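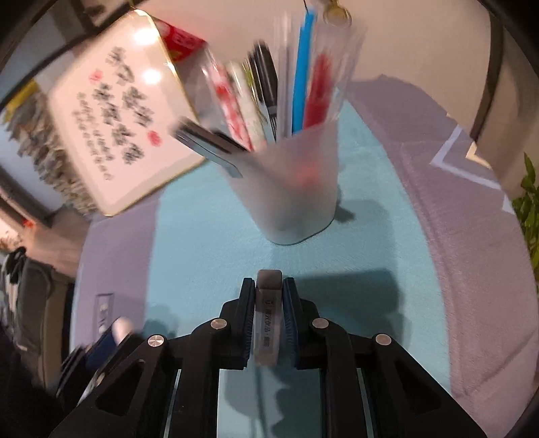
From: list member, Rosbridge
To: Ginuna allotments list
Date: Nov 2, 2024
Subject: Re: Water butts and the winter shut-off

Replying to the message from the Katona Road end, which I have quoted in pieces so that the answers sit next to the questions.

> We took over the plot in the summer and have not been through a winter here. The notice on the gate says the mains will be turned off but gives no date. Does anybody know when it happens, and does it come back on for a mild spell?

It goes off at the start of December and stays off until the spring. It does not come back on for mild weather. A few years ago it was turned on again for a warm week and the standpipe by the lower gate split when the frost returned, and the repair took ages. After that the rule was made firm.

If you want water for anything between now and the shut-off, fill up early. The pressure at your end is poor when people at the top are all filling at once, and the last few days are always busy.

> There are two butts on the plot already. One is a big blue barrel and the other is a 200 litre green one with a tap at the bottom. Should these be emptied for the winter or left full?

I leave mine part full. A butt that is full to the brim can bulge or split if it freezes right through, and an empty one blows about. I found one of mine in the ditch on the Petard Lane side after the gales, with the lid two plots further on. A third full is enough to hold it down.

The tap is the weak point. Ours are cheap plastic and they crack across the thread. Either wrap it in old fleece with a carrier bag tied over the top, or unscrew it altogether and put in a bung, in which case the butt will have to be drained first. I take mine out and keep them in the shed in a jam jar with the washers. The washers go hard after a few years and cost next to nothing to replace.

Take the downpipe off the shed gutter if it feeds into the butt, or turn it so that it runs on to the path. Otherwise it fills up again by Christmas and you are back where you started.

> The green one smells terrible. Is it all right to use the water on vegetables?

On the soil, yes, on anything you are going to cook. I would not put it on salad leaves or on seedlings. The smell is from leaves and moss off the roof that have rotted down at the bottom. Tip it on its side, rake out the sludge and put that on the compost. Scrub the inside with a stiff brush on a long handle and rinse it twice. I do not use bleach or any of the tablets. A square of old net curtain held over the inlet with a bungee cord keeps most of the leaves out, but it needs clearing after every windy night in autumn.

The blue barrel is a different matter. Several of those came on to the site from a factory clearance and I do not know what was in them. If there is a label left, or the words on the lid can still be read, look it up before you use it. If there is nothing to go on, I would use the barrel for storing canes and find another butt. There is usually one going on this list in the new year.

> Somebody mentioned a shared tank. Is that still being planned?

As far as I know it is. The idea is a 2000 litre tank on a slab behind the Ginuna hut, fed from the hut roof, with a hand pump. The slab is done. The tank has been quoted for twice and the second quote was higher than the first. Each plot would be asked to put in 24 pounds, spread over two years. I am in favour of it, though I think the roof is too small to fill a tank that size in a dry spring, and I said so at the time. The gutter on the north side also needs replacing before anything is connected to it, as at present most of the rain goes down the wall.

> Is there anything else we ought to do before the cold?

Drain your hose and bring it in. Lay it out along the path downhill from your gate and walk it through, lifting as you go. Brass fittings left on a full hose will split, and the hose itself goes stiff and kinks for ever afterwards. Mine is 50 metres and is a nuisance to coil, so I do it on a dry afternoon while it is still soft.

Check the lids on both butts as well. There are hedgehogs along the Petard Lane hedge, and children come through the site on open days. A paving slab on top is fine.

I have a spare tap and two bungs of the standard size if you find yours have gone. They are on the shelf inside the door of the hut, left-hand side, in a margarine tub. Take what you need and put the old tap in the tub so I can see which thread it was.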